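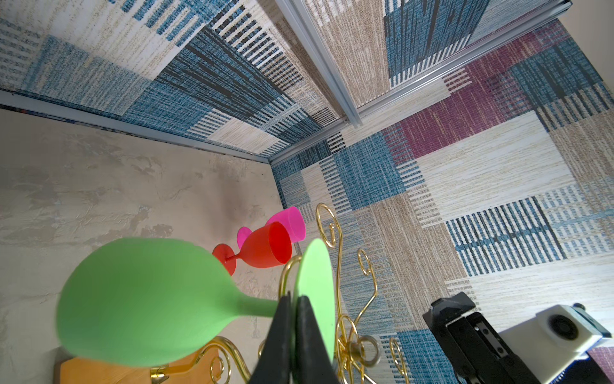
Wrist view from the left arm: the green goblet held by its stem, right at the foot.

Zusaretti Wedge Fingers, six weeks in

The Zusaretti fingers come in a box much nicer than the one my arms came in, which should have told me something about the price. A pair is $195. I bought two pairs, one per arm, and then had a quiet evening with my bank statement.

They are black wedges with a slightly textured face, and they replace the flat pads that ship with the Boltex gripper. The Boltex pads are fine if everything you own is a block. My test load is a set of plastic goblets and a gold wire rack with more curls on it than a wedding invitation, and the flat pads hated all of it. They either slid down the stem or snagged a scroll and tried to take the rack along for the ride.

The wedges are better at this. The narrow tip gets between the wire arms without much drama, and the grip I've settled on is the one in the photo, on the stem just where it meets the foot. Go higher and the glass swings like a pub sign. Go lower and you're pinching the foot, which the fingers will do with great confidence and no success.

I ran 3000 grasps over the six weeks, mostly in the afternoons with the radio on. The texture still feels the same under my thumb. One screw worked loose early on, and I put a drop of threadlocker on the lot. The manual covers screws in a single sentence and spends two pages on the logo.

Complaints. The wedge is thick enough to block part of the wrist camera's view. I moved the camera mount up a notch and lost some sight of the fingertips in exchange, so pick your poison. Changing a pair takes 90 seconds if you own a short hex key and most of a lunch break if you don't. No key in the box, at this price.

I also had the Rusnák soft fingers on loan through November. They are gentler and much more forgiving when your aim is off, and they are hopeless around wire. They fold politely around the nearest curl and stay there. For fruit I'd take the Rusnák set. Vullari makes a cheaper wedge that I haven't tried, and the shop has been "restocking shortly" for as long as I've been looking.

Four stars. I'd have gone higher with a hex key.

Pros: slim tip, good hold on thin stems, wears well
Cons: price, blocks the camera, that manual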